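## 4. Looking after the table top

*Revised 11/6/18 by Barbara Piątek. Replaces the leaflet that came in the carton.*

The Skovell leaflet says the top is "maintenance free". I've yet to meet a table that is. It also says any household cleaner will do, then lists most household cleaners under things that void the warranty. Follow the steps below and leave the leaflet in the drawer.

### 4.1 Routine cleaning

1. Clear the top. Lift things off, don't slide them.
2. Brush or vacuum up grit first. Grit under a damp cloth does more harm than whatever you were trying to wipe off.
3. Wring a cotton cloth out in warm water with a little plain dish soap. If water drips from it, wring it again.
4. Wipe along the grain, then go over it with a second cloth and clean water.
5. Dry it straight away, including the edges and any cable hole. 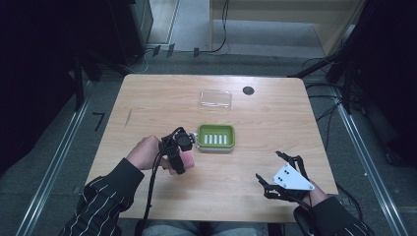
6. Leave the top bare for two hours before you put anything back on it. The leaflet says "moments". Moments is how you get rings.

**Caution:** No bleach, no ammonia, no scouring pads. "Magic" sponges are a very fine abrasive whatever the packet calls them, and they will leave a dull patch on a satin finish.

### 4.2 Polishes and sprays

Mayrhofer sells a spray polish that claims to "feed" the timber. Sealed timber doesn't eat. What you get is a shine for a day or two and a film that holds dust, and the film has to come off before any repair will stick. If someone has already used it, do two rounds of 4.1 with fresh water each time and see whether the surface still feels greasy.

Plornow wax is less silly, but only on a top that was waxed to begin with. Put a drop of water somewhere out of sight - if it beads and sits there, the finish is probably sealed and the wax is money wasted.

### 4.3 Light scratches

1. Clean the area as in 4.1 and let it dry.
2. Run a fingernail across the scratch. If the nail doesn't catch, carry on. If it does, stop and go to section 5.
3. Test your touch-up pen under the table, where mistakes don't matter.
4. Put on less colour than you think you need and wipe off the extra with a dry cloth.
5. Wait four hours, then look at it in daylight before adding more.

**Note:** The Enico pens come in six shades. The names are hopeful, so go by your test mark and ignore the cap. 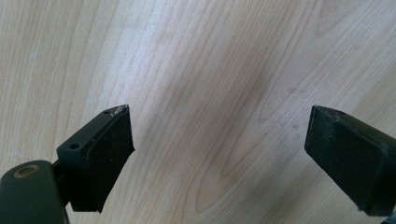 Colour matching is where most repairs go wrong, and the shade chart won't save you. A chart shows one flat colour per square, and wood is rarely one flat colour. On a pale top with long oval loops of grain around a browner core, the pen that vanishes near the middle of the loop may show up as a stain a little further out. Start with the lighter pen. You can always go darker, and I don't believe the label that says you can go back.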